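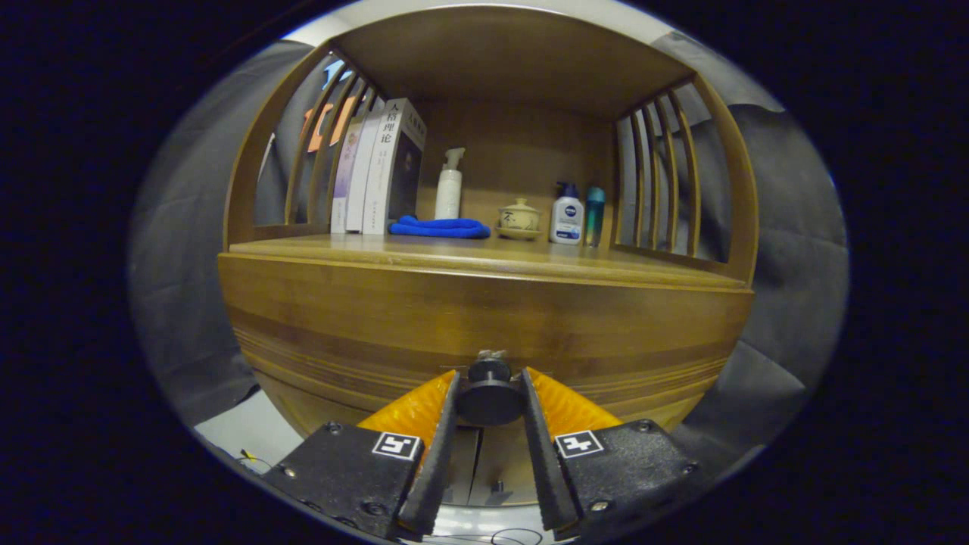 Kvam: a catalog of what people keep on open shelves

Version 2, August 19, 2018
Maintained by Amerley Atinga and Liam Greenwood

Kvam is a plain, friendly catalog of open shelves in ordinary homes and the things that live on them. Books next to hand lotion, a teacup next to the spare keys, a towel that was folded at some point and then wasn't. We love this stuff! Furniture catalogs show a shelf with one vase on it, and we wanted the other kind, written down carefully enough that you can search it, sort it and argue with it.

The catalog covers 262 shelves in 126 homes in and near Trarkusstead. There are 3000 object entries. If you have ever stood in someone's hallway reading the spines of their books while they looked for their shoes, you will probably enjoy it.

What's in the folder

shelves.csv has one row per shelf: the kind of furniture, the finish, whether the sides are open, slatted or solid, and which room it stands in.

objects.csv has one row per object, with its shelf number, its position from left to right, and whether it stands, leans, lies flat or sits on top of something else.

spines.csv holds book spines as they are written, in whatever script they are written in. Please open it as UTF-8. A Chinese title like 人格理论 should come through as four characters, and if you see question marks your spreadsheet program has guessed wrong.

notes.txt is loose writing from all of us, in no special order. Snežana Obradović wrote the long part about saucers and it is wonderful.

How an entry reads

Shelf rows are short. Object rows get one line each, in everyday words. A few from a single curved cabinet, honey-brown, slatted sides:

books, three, upright, leaning together, left end
towel, royal blue, in front of the books, rumpled
pump bottle, white, nozzle left
cup with lid, cream with dark brush marks, on matching saucer
pump bottle, Nivea, white with navy pump
bottle, slim, teal blue, darker cap, right end

We adore shelves like this one. Psychology reading (if we have the title right, it means something like "theories of personality"), a lidded cup and a Nivea bottle, all on the same few inches of wood. In the first version we had a column called "theme" and we kept typing "mixed" into it, so the column is gone. Good riddance to it.

Writing rules

Use the color first and the material only when you are sure of it. "White bottle" is fine. "White plastic bottle" needs somebody to have picked it up.

Say what a bottle looks like and leave the contents blank unless the label tells you. Plain pump bottles are the hardest objects in the whole catalog. They could be soap, lotion, shampoo or sanitizer, and we have been wrong often enough to stop guessing. The field is called contents_read and empty is a perfectly good value.

Brand names go in when they can be read. Don't fill one in from the shape of the cap, however sure you are! Despina Kelmendi can name a shampoo from across a room and even she isn't allowed.

A cup on its saucer is one row. A cup beside its saucer is two.

Cloth is its own group. Towels, dishcloths, scarves and napkins turn up on shelves far more than we expected, and they are never where a tidy person would put them. The state field takes folded, rolled, rumpled or hanging, and you can use two at once. "Folded, rumpled" describes half the towels in my own home (this is Amerley writing).

Books that lean get the direction they lean in if it's clear, and "together" if they are holding each other up. We didn't think this mattered until Nikau Quinlan sorted the whole file by it, and now it's the field I look at first.

Left and right always mean left and right as you face the shelf.

About the cabinets

There are 68 shelves in the catalog with something other than a straight front, and they have become a bit of an obsession. Bowed fronts, rounded corners, side panels made from thin upright bars you can see through. Slatted sides are lovely to catalog because things peek out between them. They also cause trouble: a book that shows only as a stripe of color between two bars is still a book, and it gets a row, with "partly seen" in the notes field and no title. We go back and fill in titles only when the owner tells us.

Wood is recorded by color (honey, red-brown, pale, nearly black) and we note banded grain when it is strong. We don't name the species. Two of us tried it for one afternoon in July and agreed on almost nothing.

Things people have done with it

Liam made a chart of what stands next to what. Cups and books are close friends. Hand lotion goes with nearly everything.

Snežana used it in her evening class to practice household words, reading one shelf aloud while everyone drew it from left to right, then comparing drawings. Try this, it's a great hour.

Nikau is using the spines file for Zarna, his little tool for sorting book lists in more than one script. Questions about that should go to him.

Known gaps

Kitchens are thin. People like to clear the kitchen before a visit and we couldn't talk them out of it.

Heights are rough. We wrote "taller than its neighbor" and so on in the neighbor_height field, and there are no measurements in inches anywhere in the catalog.

Shelves 40 through 44 were entered twice under different rooms. The second set is marked "dup" and will go away in the next version.

The word "jar" was used for too many things by too many of us. Despina is working through them.

Changes since version 1

Removed theme. Added state for cloth. Split saucers (see above). Fixed the sort order in spines.csv. Renamed "toiletries" to "bottles and pumps," as several of them turned out to be kitchen oil.

Using and adding

Use any of it for whatever you like, and a mention of Kvam is appreciated. To add a shelf, copy blank_shelf.csv, fill it in and send it to Liam. Please leave the shelf as it is before you start writing! Straightening the books first is the most common thing new people do, and we can usually tell.

Shelves from outside Trarkusstead are very welcome. We have one from Dinow so far and would be thrilled to have more.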